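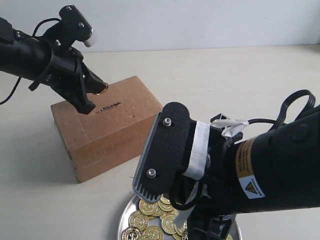
Player contracts in professional football are registered for a fixed term, and a club that allows a term to lapse receives no transfer fee. Students should distinguish the fee from the wage. A tray of gold-coloured coins beside a box with a slot in the top will serve for the fee: it is paid once, club to club, while wages recur.

Reading for Unit 3: Mangubat, the Tasley case, page 71. Answer both set problems before the June tutorial.

This site uses cookies. Accept | Manage settings

2 shares

© Alitthorpe Sports Programme | Contact | Back to top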